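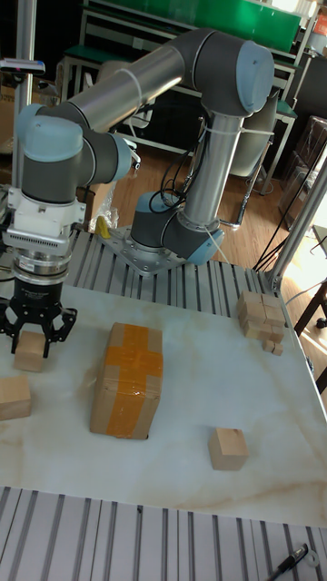
Tsion Kumsa

September, the tail end of it

In at 7:40 to find the arm had stopped overnight with a joint three fault and a log 3822 lines long, of which perhaps two were useful. Feven had left a sticky note on my keyboard saying "it did the thing again." I knew which thing. I am sorry to say we all know which thing.

The thing is the cables. Whoever ran them first gave the elbow just enough slack for the moves it was making that week, and then we changed the moves. So when the forearm swings back over the table the loop goes tight, tugs at the gripper plug, and the controller decides the gripper has left the company. I spent the morning snipping white cable ties and putting new ones on a thumb's width farther down. This is what I have a degree for.

Two rules I am writing here so I can find them again. Leave the loop at the base fat and ugly. Never pull a tie snug with the arm folded, fold it the other way first and see what the cable wants. Yeshi wrote both of these on the cabinet door in the spring and somebody hung a calendar over them.

After that, the base bolts. One took nearly a quarter turn, and I would like to know how long it has been like that, but also I would not. Went round them all with the torque wrench, marked the heads with paint pen, lost the cap of the paint pen.

Then the height check, which I do with the little wooden cubes because they are cheap and they don't mind. The routine is to bring the jaws down over a cube, stop just short, look at it from both sides, nudge, look again. The marble top is the trouble. It is very handsome, Abrehet picked it, and it sits on the slotted table a hair lower at one corner, so whatever height I teach on the left is wrong on the right. I shimmed it with a folded Dineck invoice last month. Today I used real shim stock and felt like a grown-up. The invoice has gone back to Liya, who had been looking for it.

Ran 110 picks after lunch at half speed. Twelve bad ones, all of them in the first stretch, before I remembered that I had swapped the finger pads and not told the software. Fixed the offset, ran the same again, no complaints. Did not run it at full speed. I know myself.

Cendley called back about the spare flange adapter. The part number I gave them ends in 1626 and they say that one is for the bigger model, and would I like the bigger model. I would not. They are going to look in the other warehouse, which I picture as a man opening a drawer.

Left it on the slow cycle at 5:15 with the loop hanging down like a dropped stitch and a note for Feven: "if it does the thing, take the loop OFF the forearm before you reset." She will reset it first. Need to buy more cable ties, and a lid for that pen.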